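Em defesa da fruta feia

Todos os anos, em agosto, passo uns dias em Pelarico, na casa que foi da minha avó, e todos os anos volto de lá com a bagageira cheia de pêssegos que não se vendem em lado nenhum. São pequenos, têm manchas, alguns trazem uma cicatriz castanha de quando o granizo lhes bateu ainda verdes, e há sempre um ou outro com um inquilino lá dentro. Cheiram tão bem que tenho de fazer a viagem com os vidros abertos, porque a meio do caminho o perfume já é tanto que me dá fome, e já aconteceu, mais do que uma vez, parar na berma e comer três seguidos, inclinada para a frente para não sujar a camisa (sujo-a sempre).

Conto isto porque passei o resto do ano a comprar fruta no Perik, o supermercado que abriu ao fundo da minha rua, e ando há meses com uma pergunta na cabeça. Quando foi que começámos a escolher fruta com os olhos? A minha avó escolhia com o nariz e com o polegar. Pegava no melão, carregava-lhe no fundo, encostava-o à cara como quem vai ouvir um segredo, e punha-o de lado ou metia-o no saco. Nunca a ouvi dizer que um pêssego era bonito. Dizia que era bom, ou que ainda lhe faltavam dois dias, ou que servia para compota.

No Perik as maçãs são todas irmãs gémeas. Brilham debaixo das luzes, alinhadas com o pé para o mesmo lado, e há nelas qualquer coisa de loja de bonecas. Levo-as para casa, ponho-as na fruteira, e ali ficam semanas sem mudar de cara. Às vezes penso que poderia passar-lhes o pano do pó.

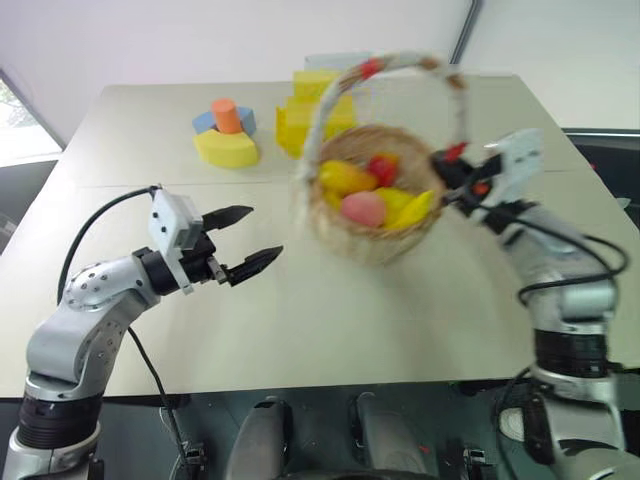
Tudo se agarra, nem tudo se come.

Não quero ser injusta com quem vende. Durante 13 anos vivi por cima de uma frutaria, a Adeleke, e aprendi muito só de descer a escada de manhã e subir ao fim da tarde. Aprendi, por exemplo, que o cliente mexe em tudo e leva o que brilha. Punham duas caixas lado à lado, a mesma ameixa, da mesma árvore, uma caixa com as direitinhas e outra com as tortas, as tortas a 65 cêntimos o quilo, quase dadas, e à noite as tortas continuavam lá. Iam para sumo, quando havia tempo para fazer sumo. Quando não havia, iam para o lixo, e eu passava por elas na escada com uma pena que nem sei explicar bem.

É claro que também eu escolhia as direitinhas. Nessa altura trabalhava longe, chegava tarde, e entre uma ameixa lisa e uma ameixa com um calo a mão ia sozinha para a lisa. A gente gosta de pensar que tem opiniões sobre a comida, mas a mão é muito mais rápida do que as opiniões.

Uma amiga que percebe destas coisas – estudou agronomia e depois foi fazer outra vida – explicou-me um dia que muita da fruta que compramos foi escolhida para viajar. Precisa de casca firme, de aguentar o frio, de chegar inteira ao fim de muitos quilómetros. O sabor, dizia ela, fica para quando houver lugar na carroça. Acho que tem razão, e acho também que não podemos deitar todas as culpas à carroça. Se eu exigisse perfume, alguém acabaria por me vender perfume. Eu exigia cor, e deram-me cor, e da boa.
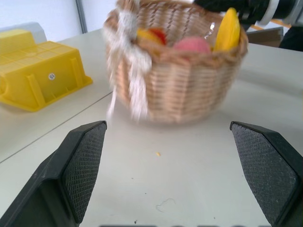 CRÓNICAS À MESA

Houve um tempo em que a fruta em cima da mesa era um relógio. Na casa de Pelarico sabia-se em que mês se estava pelo que havia na cesta. Primeiro as nêsperas, que duravam um suspiro e deixavam os dedos escuros. Depois as cerejas, que eram motivo de zanga entre primos. Depois vinha o verão a sério e não havia braços para tanta coisa, comia-se fruta ao almoço, à merenda, à noite nos degraus, e a que sobrava ia para o tacho com açúcar. No inverno havia maçãs enrugadas, guardadas na palha do sótão, feias como tudo e doces como já não encontro. Ninguém em casa dizia que eram velhas, dizia-se que estavam feitas.

Tenho saudades dessa palavra. Uma fruta feita é uma fruta que acabou o seu trabalho, e o tempo fazia parte da receita. Hoje compro morangos em janeiro, se me apetecer, e apetece-me menos do que eu julgava. Falta-lhes o ter esperado por eles.

No verão passado fui visitar uma cooperativa chamada Skakstead, que entrega cabazes de fruta fora do calibre. Ia preparada para me comover, levava até um caderno, e acabei a tarde a rir-me sozinha com uma pera em forma de foca. O cabaz custa menos do que o equivalente no supermercado e não se escolhe nada, recebe-se o que há. Confesso que a primeira semana me irritou. Vieram marmelos, e eu não sabia o que fazer a tanto marmelo. Tive de telefonar a uma tia de 97 anos, que me ditou a receita da marmelada de memória e me ralhou por eu querer tirar açúcar. Ficámos ao telefone muito para lá da marmelada, e devo essa conversa aos marmelos.

Também é verdade que nem toda a gente pode ter estes vagares. Quem chega a casa às oito da noite com crianças pela mão quer uma maçã que se lave e se coma, e faz muito bem. Não me passa pela cabeça pregar sermões a ninguém à porta do supermercado, até porque me apanhariam lá dentro com o carrinho cheio. O que eu peço é mais modesto. Peço que, de vez em quando, se cheire a fruta antes de a pôr no saco. Que se compre o pêssego manchado, um só que seja, e se coma nesse mesmo dia, de pé, por cima do lava-loiça. E que às crianças se dê a provar a fruta torta antes de lhes ensinarmos, sem darmos por isso, que a boa é a que brilha.

Dos pêssegos deste ano já só me restam quatro frascos de compota, que ficou um bocadinho líquida. Pus-lhe menos açúcar do que devia e a minha tia ainda não sabe.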